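Mitwood Workroom: Sorting Table and Containers
Gallery page, rear bay

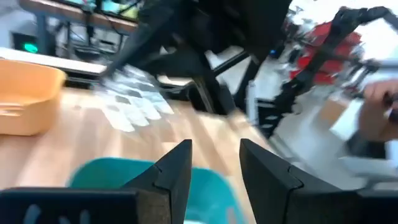
Sorting table, rear bay. Teal container, orange-tan basket with oval handle cutout, sheet with grey squares. Desk and monitor behind.

The rear bay at Mitwood handles small textile returns: tea towels, napkins, pillow covers, offcuts and the odd garment sent in for repair. Stock arrives mixed. It leaves folded, tagged and grouped by destination. This page covers the table, the containers and the way the bay is laid out, for members who book it and for other workrooms that have asked for the measurements.

Layout current as of September. All dimensions are in millimetres.

Table

The tabletop is pale, honey-coloured wood and measures 2000 by 1160, with a thickness of 26. The depth was chosen so that a large bath towel can be opened out across it without hanging over the far side. A narrower table was used before this one and every towel had to be folded in half before it could be inspected, which doubled the handling on the bulkiest items in the bay.

The top is finished with hard wax oil. Polyurethane was considered and rejected on the grounds of repair: a scratch in oil can be rubbed back locally, whereas the harder coating needs the whole surface sanded. Verna Baptiste recoats it twice a year, in the quiet weeks, and the bay is closed overnight while it cures. Please do not put adhesive labels straight onto the wood. Use low-tack paper tape for temporary marks and lift it at the end of the session.

Light snags matter more than appearance here. Loosely woven cloth will catch on a raised fibre that a hand can barely feel. If you find one, mark it with tape and leave a note on the desk. Sanding blocks are in the second drawer of the supplies cabinet; go with the grain, finish with the finest grade, and vacuum before any cloth goes back down.

Basket, orange-tan

Moulded plastic, rounded rectangular rim, smooth sloping walls. The walls are the reason it was kept when the older wire baskets were retired. Cloth slides in and out without catching, and lint wipes off with a damp rag.

Use: incoming stock. The basket goes at the side of the table and is filled from the intake cage one load at a time. Do not heap it above the rim. Overfilled loads slump onto the table, and sorted and unsorted pieces then get mixed, which has to be corrected piece by piece.

Lift it with both hands at the rim when it is full. The oval cutout is adequate for dragging the basket across a bench or hanging it on the wall hook when empty. It has not been tested as a carrying handle under load.

Keerthana Gowda asked whether the basket could be moved to the centre of the table for left-handed users. It can. Wherever it goes, leave an open lane between it and the outgoing side wide enough to lay one item flat.

Container, teal

Plastic, with a rounded rim. Use: small items and anything separated from its set. Single napkins, detached belts, loose buttons in a zip bag and care labels that have come away all go in here until they can be matched.

Anything left in the teal container at the end of a session is entered in the returns sheet as unmatched, with the intake batch number. It is then bagged and moved to the holding shelf. The container should not be used for pins, needles or blades under any circumstances. Those have a lidded tin, kept in the top drawer.

Bellamy, the supplier of the current containers, sells a clip-on lid for this size. We bought one and took it off again. Members closed the lid, the next booking did not check inside, and matched sets were shipped incomplete.

Sheet with grey squares

The pattern serves as a quick visual reference when squaring up a fold. Lay the first edge of the item along a line of the pattern and bring the second edge to the next convenient line. It is a guide for the eye and should not be used for measuring; take dimensions with the steel rule. Pale napkins are difficult to see against it and are better folded directly on the wood.

The sheet is not fixed down. Members who fold in a standing position usually prefer it close to the front of the table, while seated members push it further back. Esperanza Abernathy trialled corner weights and reported that they interfered with large items more than the movement of the sheet did. The weights have been returned to the cutting room.

Desk and monitor

The desk behind the table holds the monitor used for the returns sheet and the batch list. Screen brightness is set high so that it can be read while standing at the table. Please leave it at that level.

Equipment and cabling are kept under the desk. Do not store baskets, bags or cloth there — lint accumulates in the vents, and the clearance is needed for air to move. If the screen is dark on arrival, check the power switch at the wall before touching any cables. Cable changes are made by Lucinda Strickland only, and she keeps the connection diagram.

The white surface near the desk is for paperwork and finished bundles waiting for a tag. It is wiped down with a dry cloth. Nothing wet goes on it, including cups.

Sorting procedure

Loads are run in the order below. The order was settled after a comparison of two methods over a month of ordinary bookings, and the other method (fold first, group later) produced more refolding.

Fill the orange-tan basket from one intake batch. Enter the batch number on the desk before the first item is lifted out.

Remove items singly. Shake out, lay flat, inspect both faces. Check hems and corners first, as wear concentrates there.

Separate by type, then by size within type. Colour is the last criterion and applies to napkins and tea towels only.

Place single or doubtful items in the teal container. Do not stop to search for a match in the middle of a batch.

Fold. Tea towels are folded in thirds lengthwise and then in half. Napkins are quartered. Pillow covers are folded in half lengthwise with the closure inside, then in thirds. Bath towels go in half, in half again, and in thirds.

Group, band and tag. Paper bands are preferred over string, which leaves a crease in linen.

Match whatever is in the teal container against the grouped stock, and log the remainder.

Batch size

The maximum for one booking is 98 items. The limit comes from the length of the tag printer roll as cut for us by Mitico, with an allowance for misprints at each end. Larger batches should be split at intake and given consecutive numbers with a letter suffix. Do not carry part of a batch over to the following booking without a note on the desk, as the next user will otherwise treat it as fresh stock and enter it twice.

Lighting

Inspection is done under the ceiling fittings, fitted with neutral white tubes. Warm lamps were used previously and hid tea and rust stains on cream cloth. Daylight is acceptable until mid-afternoon; after 3 pm the low sun crosses the table at an angle and exaggerates texture, and sound cloth gets rejected as pilled. Draw the blind.

Cleaning and end of session

Empty the basket and the container completely. Run a hand around the inside of both, including the corners at the base, where buttons and small labels lodge.

Wipe plastic items with warm water and a drop of dish soap, then dry. Solvent wipes cloud the surface and leave an odour that transfers to cloth.

Brush the table towards the front edge and collect lint in the pan. Do not brush towards the desk.

Sign the bay log with your initials, batch number and finishing time.

Replacement parts

Baskets and containers are replaced when the rim cracks, when a wall develops a sharp edge, or when staining can no longer be removed. A cracked rim should not be taped. Bring the item to Bernadette Pennington at the front counter, who holds the spares and will swap it during the session.

The Ello range was assessed as an alternative when the last order was placed. Its baskets stack more tightly but have ribbed inner walls, and fine knits caught on the ribs at the first trial. They remain in use in the garden store, where this does not matter.

Bookings

The rear bay is available to inducted members between 9 am and 6 pm. Induction takes one short session and covers the folding standard, the returns sheet and the location of the sharps tin. Requests for the table drawing, including leg positions and the fixing schedule, can be left at the front counter with a return address. Drawings are supplied on A3.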